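**Matt or satin for a dark grey hallway?**

Despina Georgiev, Govbridge
July 2019

We are redoing the hall and stairs in a Victorian terrace. The walls are staying off-white above the dado rail but I want a very dark grey below it, and the same on the hall cupboard doors. I have a tester pot of Fikari in matt and I love the colour. My sister says matt will be ruined by the pushchair and the dog, and that I should get satin. The hall is 60 cm wide at the bottom of the stairs where the cupboard sticks out, so everyone brushes past it. The plaster is old and a bit wavy. Does anyone have dark matt paint in a busy hall, and how has it lasted?

---

**Tamley**

Go satin. We did matt and regretted it. Also make sure you use a proper undercoat on the doors.

---

**Xiaoyan Fan**

It depends which surface you mean, so I would split them.

For the wall below the dado, ordinary matt marks very easily in a dark shade. Every bag, coat zip and pushchair handle leaves a pale line. You can sometimes wipe these off with a damp cloth, but rub too hard and you polish the paint, and then there is a shiny patch instead. Durable matt is better. It costs more per tin but can be wiped properly. Satin on wavy plaster will show every lump, especially with a window or glazed door at one end of the hall.

For the cupboard doors I would use satin or eggshell. Sand them, prime, then 2 thin coats with a good small roller. Leave the doors open overnight or they will stick to the frame.

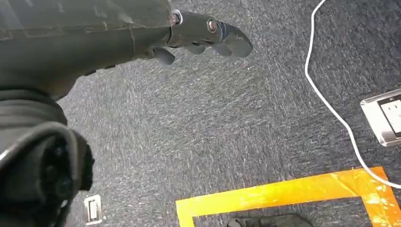

Dark grey is less forgiving than people expect, whatever the brand, and the tester square on your wall won't tell you much because it has not been knocked yet. Paint a piece of lining paper, leave it for 10 days and then scrape a key along it. You can see the sort of wear I mean on the broad matt section at the left of the photo – faint pale streaks and scratches all over the charcoal. The part beside it is smoother and a bit glossier, and it picks up light along the curved edges. On flat doors that bit of shine looks fine. On old plaster it will draw the eye to the bumps.

Keep some paint back in a jam jar with the lid on tight. Touching in works well on durable matt if you dab it on with a nearly dry brush. On satin you usually have to redo the whole panel.

---

**Despina Georgiev**

Thanks both. I will get the durable matt for the wall and eggshell for the doors. The shop can mix the same colour in either, but the eggshell has to be ordered in.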